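Radmont bench supply, set-up guide
Section 4: Leads, storage and first power-up

Read this section before you connect anything. Takes around 30 minutes if the bench is already cleared.

4.1 Before you start

1. Unit on a flat surface, vents clear on both sides. Hand's width is enough.
2. Mains switch OFF. Output switch OFF. They are two different switches.
3. Check the voltage selector on the rear panel against your outlet. Wrong setting blows the inlet fuse, and that's the good outcome.
4. Get your leads out. You need one pair for the main output, one short jumper for sense.

Note: leads are not included with the Ostitz version of the supply. Any stackable banana leads will do, see part 77 in the spares list if you want ours. 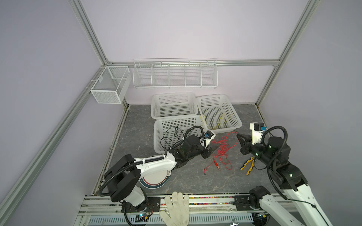
One reader of the last edition wrote in that step 3 should come before the unit is even out of the box, as the selector label is impossible to read once the supply is pushed up against a wall. Fair. Read the label first, then place the unit.

4.2 Connecting the leads

5. Black terminal first, then red. Push until the plug bottoms out.
6. Green terminal is chassis ground. Leave the link bar between green and black in place unless your circuit says otherwise.
7. Fit the sense jumper. No jumper, no regulation, and the display will wander.

CAUTION: Never clip onto a live output. Output switch OFF, clip, then ON. Every time.

8. Tug each lead gently. If a plug slides out by itself, dont bend the springs, replace the lead.

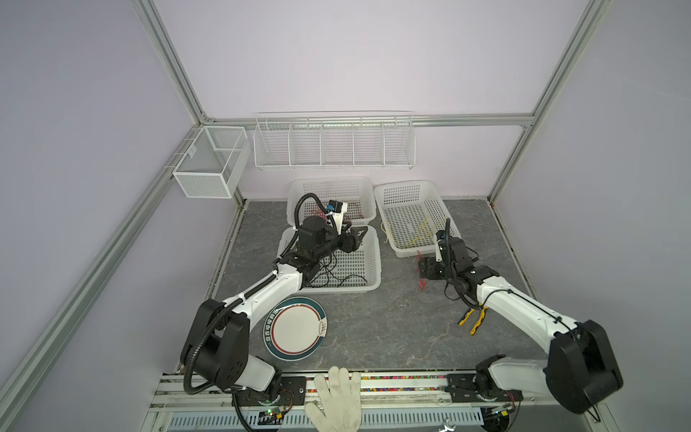

Leads last longer if you put them away properly. Coil loosely, no tight bends at the plug, tie with a soft strap. Keep mains cords separate from test leads. An open perforated basket is fine for storage, but thin red wires dropped in like that end up in a tangle, so strap them before they go in. Power leads over 31 inches should hang.

4.3 First power-up

9. Current knob fully counterclockwise. Voltage knob same.
10. Mains switch ON. Fan runs briefly, display shows zeros.
11. Output switch ON. Bring voltage up slowly to 5 V. Display should follow the knob with no jumps.
12. Set the current limit. With output OFF, short the leads together, output ON, turn the current knob until you get the limit you want. Output OFF. Seperate the leads.
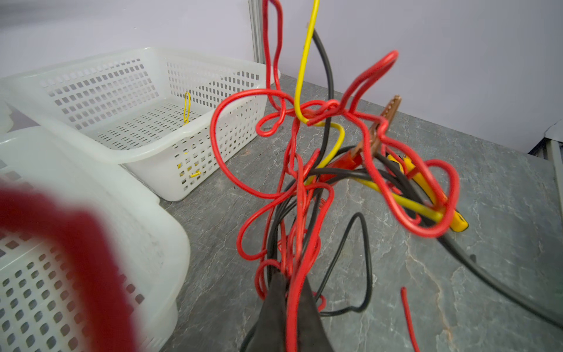 If the CC lamp stays lit after step 12 with nothing connected, the leads are still touching somewhere. Check them before you call. If the lamp is on with the leads unplugged completely, note the error code. Code 179 is the only one that needs a return to Nepia service; the others clear on a restart.

13. Output OFF, mains OFF, wait for the display to go dark.

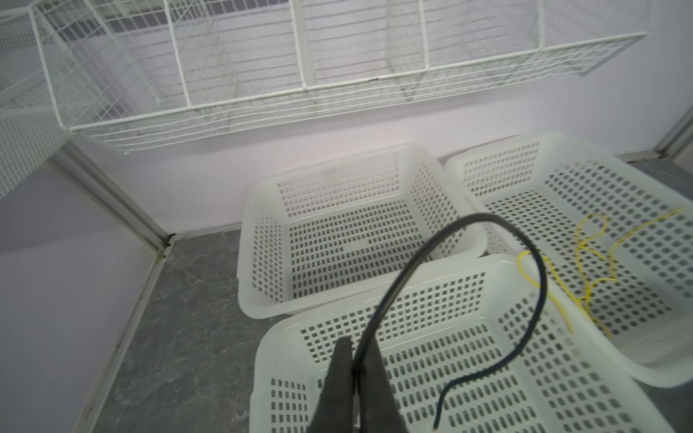

4.4 Fuses and spares

Inlet fuse is in the drawer under the mains socket. Unplug the cord, pull drawer, swap, push back till it clicks. Same rating only. Jellitz fuse packs fit, so do most others of the same size.

Blows again straight away: stop, don't fit a third. See section 7.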